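Gukia Families' Newsletter: Minutes, November meeting

Meeting opened 7.10 p.m., Meletti Room. Elaine Queiroz in the chair, Osvaldo Rangel taking notes. Apologies from the Macedo Street families.

1. Previous minutes
Accepted with one change. The spelling of "hippopotamouse" in item 5 was the child's own and should stand.

2. Kids' sayings page
Elaine has 81 sayings in the folder, most from the under-sevens. Discussion on whether to print first names. Several parents of older kids said their children had been teased at school over things they said at four. Agreed: age only, no names, and any child over eight is to be asked before a saying is printed. Elaine to rewrite the note on the submission form.

3. Celebrity quiz
Osvaldo proposed dropping the royal baby quiz. Two parents wanted it kept as their mums do it with the grandkids. Vote was 4 to keep, three against. The quiz stays, with no questions on weight, clothes or who is dating whom.
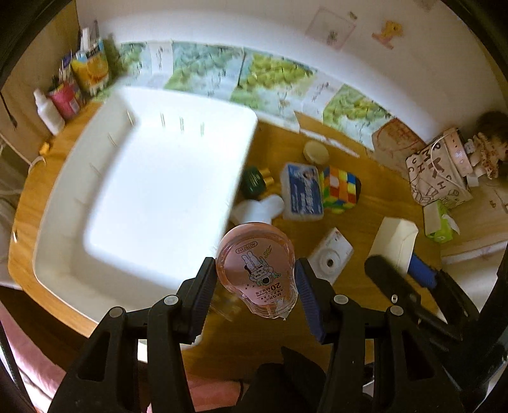
Rabbit-print correction tape, with the desk and white tray.

4. Printing
Last issue was 378 copies and ran out at the library. Quote from Etum Print is unchanged if we stay at 12 pages. Moved Elaine, seconded Osvaldo, that we order the same again and ask the library to photocopy the colouring page separately. Carried.

5. Bedtime survey
More than 68 replies so far. Answers to "favourite excuse for getting up again" will fill a full page. Osvaldo to type them up. Replies that read like complaints about a partner will be left out.

6. Other business
The joke about the dentist has now been sent in by three families and will run once. Question about a teen column held over until a teenager offers to write it.

Action: Elaine, form wording. Osvaldo, survey page and printer's booking.

Closed 8.25 p.m. Next meeting same room, please bring your own mug.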